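Final Report: A Low-Cost Two-Arm Suturing Bench
Kaede Yokoyama
Advisor section: Dostell Shared Workshop, Bay 4
Submitted 2/6/25

1. Background

The project started as a question about tendon-driven wrists. I wanted to know how much of a two-arm suturing setup could be built and maintained in a shared workshop, with ordinary hand tools, a small lathe and a limited budget. The arms are teleoperated. A person sits at the control desk, watches the camera view on a monitor and moves two hand controllers. No part of the stitching is automated in this version.

The total spent was $1844. Most of that went to motors and the two instruments, which came used through a reseller called Jallow. The base frames were cut from aluminum extrusion left over from an earlier Tsuchiya class project.

2. Mechanical build

Each arm has a drive box at the rear, a long shaft and a wrist with a pair of jaws. The drive box was the part I had to design. It holds four motors, each turning a disc that mates with the back of the instrument. My first version used printed discs, and the teeth rounded off within a week. The second set was milled from Delrin and has held up.

Cable tension was the main source of trouble. If the tension was too low, the jaws lagged behind the controller. If it was too high, the wrist jumped when it changed direction. I ended up setting each cable with a spring scale before every session and writing the values on a card taped to the drive box.

The arms face each other across the work area, one from the left and one from the right. I had planned to mount them closer to parallel, but the drive boxes collided. Facing each other gives the wrists more room, and the needle can be passed straight across.

3. Control

The control software is called Wurnus. It reads the two controllers, scales the motion down and sends positions to the motor boards at 50 Hz. A foot pedal disconnects the controllers so the operator can move their hands back to a comfortable position. Adding the pedal took one afternoon and helped more than any other change.

There is no force feedback. The operator has to judge the pull on the thread by watching the tissue and the thread itself. This takes practice, and I broke a good deal of thread in the first sessions.

4. Suturing work

The task was to close a straight incision with separate stitches, working along the line and tying each one with the instruments. All work was viewed through the fixed camera.

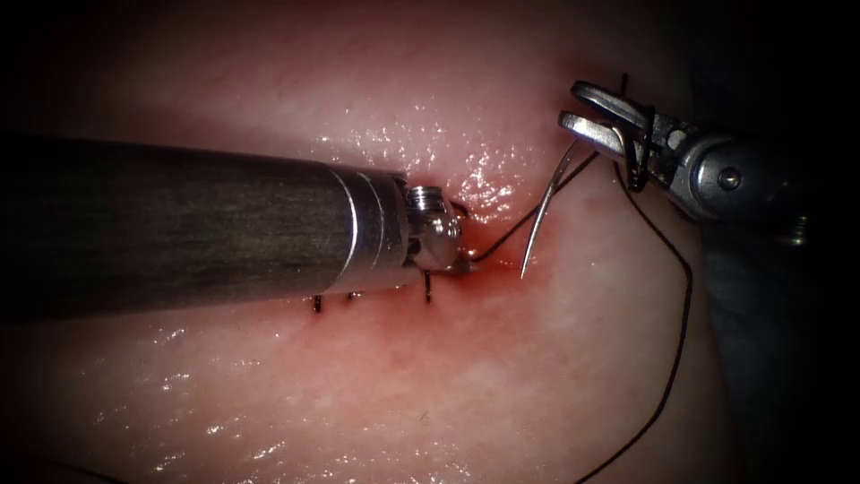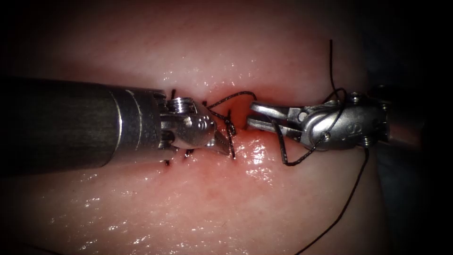 Figure 1. Suturing with both arms. First picture: curved needle held in the right jaws, thread running between the instruments. Second picture: thread looped around the right instrument, with a knot on the seam beside the left jaws.

Driving the needle was easier than I expected. The curve of the needle does much of the work if the wrist is rolled smoothly. Tying was harder. The loops have to stay on the instrument while the jaws reach for the tail, and any sudden wrist motion lets them slide off. A long tail also tends to drift out of view. Trimming the thread before starting a stitch helped, but then there was less to work with if a knot had to be redone.

Glare was another problem. Wet tissue reflects the lamp, and bright spots near the incision made it hard to judge where the needle point was. Turning the lamp down made the outer part of the view too dark. I settled on a middle setting and left it there.

5. Results

I logged 54 practice stitches over the term. More than 4 in every 10 needed at least one knot attempt repeated. The early ones were mostly lost to cable lag, and the later ones mostly to loops slipping during the tie. I did not test the strength of the finished stitches.

6. Remaining work

The left drive box still runs warm and needs a vent. The tension card should be replaced with a proper sensor on each cable. I would also like to record the motor positions together with the video, which Wurnus cannot do yet. The drawings and parts list are in the binder on the shelf in Bay 4, and the milled discs have a spare set in the drawer underneath.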